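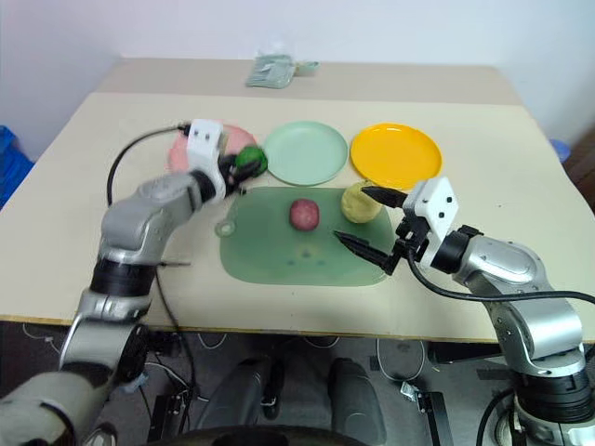
*Plates, potatoes, two arms. April, the sorting task.*

I've been helping out with the robotics club at Hornbridge since the winter, mostly because Teguh Menon asked me and I owed him a favor. I said at the start that I'd write down what I thought of it, and I've been putting that off.

The task this term is sorting food from a cutting board onto plates. Pink, green, yellow. The students teach the arms by doing it themselves over and over through the controls, and then a program learns from the recordings. They plan to collect 200 runs before they train anything. I asked why 200 and got a shrug. Iulian Filip, who wrote most of the code, told me it was a round number that fit before spring break. Fine, but then please don't put it on the poster as if it came from somewhere.

My bigger gripe is with the word "kitchen." The club's page says they're building a kitchen robot. I see a tabletop against a white wall and a couple of potatoes, one reddish and one yellow. My kitchen has a drawer that sticks and a cat. If they move the cutting board to the other side of the table, will it still work? Has anyone tried it with a carrot? I brought this up and was told it's on the list, and the list is called Rilier for reasons I never got.

I will say the driving is harder than it looks. I had two tries. Those long black fingers are a pain around anything round, and I have a lot more respect for a 15-year-old who can hold a lumpy potato over a plate without swearing.

What I'd like to see is a boring page with every failed run on it and what went wrong. Teguh thinks that would scare off the sponsors. Maybe so. I think the kids would learn more from writing that page than from the demo video, which already has music picked out for it.

They start recording again after lunch tomorrow. I'm bringing a carrot.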